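**Rules for a shared two-arm folding cell -- what do you write down?**

posted by brokport_bench

We have a two-arm cell that practices laying out and folding cloths. Several people use it and our only written rule is "leave it tidy." I need one page before April. Mostly I want to know about cable routing, what may stay on the table during a run, and who may reach in. Our cables are in loops outside the arms and people keep asking if that's OK. 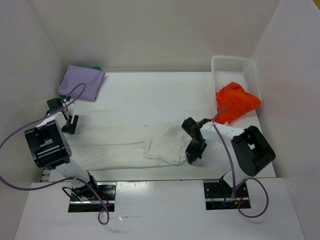 ### Replies

**vunstead_ops**

Loops are fine if they have enough slack for full reach and can't get under a gripper. Move each arm slowly to its limits and watch the cable the whole way. Write down the speed you tested at.

For reaching in, ours is one line: motion stopped and the arms disabled first, no exceptions for "just straightening the cloth." Check your risk assessment before you copy that -- it has to match your cell, and a forum can't sign it off.

As for the table, keep spare cloths and baskets at the back corners and mark their spots with tape. White cloth on a white top is allowed here, but it has to be noted in the run log.

**Amin**

just put a sign on it

**drulldale_2**

I'd add an inspection rule. We look at the finger pads and the bare work surface every 90 runs, and clean both at 700 whether they look bad or not. 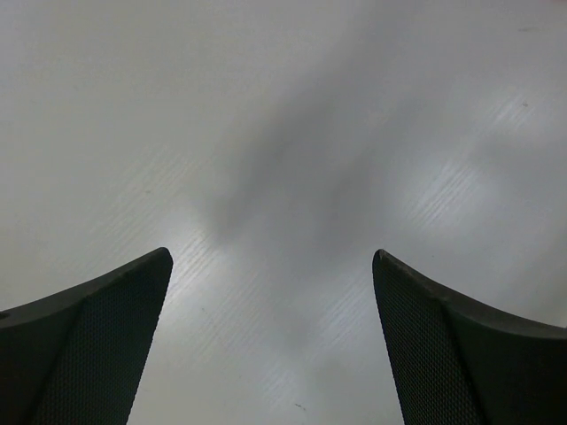

Record fine streaks and small specks the first time you see them, so the next person doesn't report them as new. Shadows under the gripper change with the room lights, so check with the same lights on each time. Pads get replaced at 900 runs in our shop. That number came from our own logs -- start lower and adjust.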